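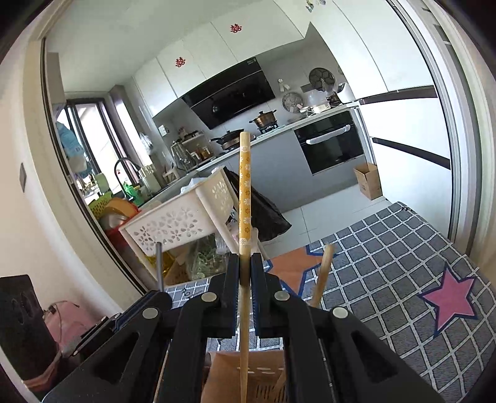
Pelurstead Opens Its Shared Data Platform to Municipal Departments

Jul 21, 2026

The City of Pelurstead has completed the first stage of its shared data platform, and all municipal departments may now apply for access. The platform brings together information from street lighting, public parking, water metering and air quality stations, which until now was held in separate systems under separate contracts. The work was carried out by the Office of Digital Services with technical support from Bralteck, the integration firm selected in the city's open call.

The decision to build a common platform followed a review of the city's existing systems. The review identified 154 data feeds in regular use across the departments. Many of them described the same streets and buildings but used different names, different units and different time formats. A parking space could appear under one identifier in the enforcement system and under another in the maintenance records. Staff who needed both sets of records were matching them by hand, often in spreadsheets that were kept on a single workstation and could not be consulted by colleagues.

Of the feeds identified, 149 have been connected. The remaining feeds depend on older equipment at the Rutberg pumping station and will be connected when that equipment is replaced. The replacement is included in the water utility's capital plan and is scheduled to begin in January. Until then, readings from Rutberg will continue to be published as a daily file, in the same format as before.

How the platform works

Each connected system sends its data to a central service known as a context broker. The broker keeps the current state of each item, such as a lamp, a meter or a parking bay, and makes it available to any approved application through a standard interface. Past values are kept in a separate archive so that reports and long-term studies do not slow down daily operations.

The data models are based on open specifications. Where a published model already existed, the project team adopted it without changes. Where none existed, a local model was written and documented in the city's public repository. Departments that purchase new equipment will be asked to include compatibility with these models in their tender documents. A template clause has been prepared by the Legal Office and can be requested from the Office of Digital Services.

Under the terms of the agreement with Bralteck, the city owns the data, the configuration and all connectors developed for the project. The connectors may be reused or modified by another supplier at the end of the contract. The Office considers this an important safeguard, as two earlier systems could not be extended without the consent of their original vendors, and the cost of leaving those systems was considerable.

First applications

Three applications are already in service. The Lighting Division uses the platform to group fault reports by circuit, and repair crews now receive one work order for a failed cabinet instead of a separate order for each lamp. The Parking Division publishes available spaces in the central district to the city website and to the information panels on the ring road. The Environment Department compares air quality readings with traffic counts when it prepares its quarterly bulletin.

A fourth application, developed with the Chiu Institute for Urban Systems, is being tested in the western neighborhoods. It studies water consumption at district level during the night hours, when demand is normally low, and alerts the utility to patterns that may indicate a leak. The test covers seven supply districts and will run until the end of the year. No household readings are used. The Institute receives only totals for each district, and the agreement governing this exchange has been reviewed by the city's data protection officer.

Results from the test will be presented to the Council's Infrastructure Commission before any decision is made to extend the service to other parts of the city.

Access and responsibilities

Departments wishing to use the platform should name a data steward before they apply. The steward is the point of contact for questions about the department's own data and approves requests from other departments to use it. The role does not require programming knowledge, but the steward should be familiar with how the data is collected and what its limits are.

Applications are reviewed by the Office of Digital Services, normally within 10 working days. Each application must state the purpose for which the data is needed, the feeds requested and the length of time for which access is required. Requests that involve personal data are subject to a separate assessment and will take longer.

Around 40 members of staff have attended the introductory training held at the Civic Center. Further sessions will be offered in the fall — one for data stewards, one for technical staff and one for managers who expect to use reports drawn from the platform. Dates will be announced on the staff portal. Recordings of the earlier sessions are available there, together with the slides and a short glossary.

Public data

A selection of feeds will also be published on the city's open data portal. The first group includes parking availability, air quality readings and the location of public lighting. Data will be released under an open license that allows reuse for any purpose, including commercial use, provided that the source is acknowledged. Local firms and schools that have built services on the portal's earlier files are advised that those files will remain available for 12 months after the new feeds are introduced. After that period they will be archived and no longer updated.

Feeds relating to the operation of the water network will not be published — a restriction that applies to all infrastructure classed as critical under the city's security policy.

Next stage

The second stage of the project concerns public buildings. Energy meters and heating controls in schools, libraries and administrative offices will be connected in groups, beginning with buildings that already have digital meters. The Facilities Department is preparing an inventory for this purpose, and building managers may be contacted over the coming weeks to confirm the details of installed equipment. They are asked to reply through the online form so that all information is recorded in one place.

Questions about the platform, including requests for the tender clause or the data steward guide, may be sent to the Office of Digital Services through the service desk on the staff portal. Suppliers and outside organizations should use the contact page of the city website and select "Data platform" as the subject.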